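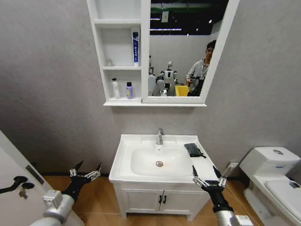 Clestov Inline Bathroom Exhaust Fan

Products > Ventilation > Bath Fans > Inline

Posted in July by Lærke Ketilsson
381 shares | 2 comments

The Clestov is an exhaust fan for small bathrooms. The motor sits in the attic or in a ceiling void, away from the room, and pulls air through a short run of duct from a plain white grille. All you see from inside the bathroom is the grille. The motor housing hangs from a joist on rubber straps, so very little of the vibration gets into the framing.

We have sold the Clestov at Drirgate since the first version. The current model has a better damper and a wiring box you can open with one screw. If you own the older one, the straps and the grille are the same, and you can swap the motor unit without touching the ceiling.

Who it suits

Most people who buy this fan have a bathroom with no window, or with a window that stays shut all winter. The usual signs are a mirror that takes a long time to clear after a shower, paint that peels near the ceiling, and towels that still feel damp the next morning. A fan mounted in the ceiling can fix that too, and it costs less. The Clestov makes more sense when the noise bothers you, when the ceiling is too shallow for a standard housing, or when the only place for the duct to exit is on the far side of the house.

It is not a good choice if you have no way to reach the motor later. You need an attic, a crawl space or an access panel. The filter needs cleaning and the capacitor will wear out at some point.

What comes in the box

Motor unit with backdraft damper
Ceiling grille with spring clips
Four rubber hanging straps and screws
Two duct clamps
Paper template for the ceiling hole
Printed instructions with wiring diagram

Duct, roof cap and wall switch are sold separately. We stock insulated flexible duct and the Ragnarsson roof cap, item 2778, which fits without an adapter.

Installing it

Turn off the power at the panel before you open anything. Tape the template to the ceiling and check from above that the hole will clear the joists. We suggest placing the grille near the shower but outside the splash zone, and as far from the door as you can get it. Fresh air comes in under the door, and you want it to cross the whole room on its way out.

Cut the hole, fit the collar and run the duct up to the motor. Keep the duct as straight as possible. Every tight bend costs airflow, and a sagging section will collect water. If the run has to go sideways, slope it slightly toward the outside wall. In a cold attic, use insulated duct the whole way and tape the joints with foil tape. Cloth duct tape dries out and lets go.

Hang the motor on its four straps so it does not touch the wood on any side. Connect the wires, close the box and clamp the duct at both ends. Then turn the power back on and hold a sheet of toilet paper up to the grille. It should stay there without help.

The fan must vent outdoors. Do not end the duct in the attic or under the eaves. Some towns want a permit for new wiring, so call before you start.

Running it

Leave the fan on during the shower and for a good while after. A timer switch is worth the money here – people forget, or they turn the fan off early on account of the noise of the old one. The Otovia timer fits a standard switch box and works with this motor. The Otovia humidity switch also works, although in muggy weather it can run the fan most of the day.

Cleaning

Pull the grille straight down, squeeze the clips and wash it in the sink with dish soap. Let it dry before it goes back. Vacuum the filter once a season, or more often if you keep the laundry in the same room. The motor bearings are sealed and need no oil.

Ordering

Item number 1603. Ships from our warehouse in a single box. Returns are accepted if the motor has not been wired. Replacement grilles, filters and straps are kept in stock, and we can order a motor unit on its own.

Questions about duct length or roof type go to Tsung-han Chou at the parts counter. Have a rough sketch of the duct run ready, with the number of bends marked on it.

Comments (2)

dgm_basement
Does the grille come in any color besides white? Our ceiling is a dark gray.

Lærke Ketilsson
White only, but it takes paint. Sand it lightly, use a primer made for plastic, and take the clips off first.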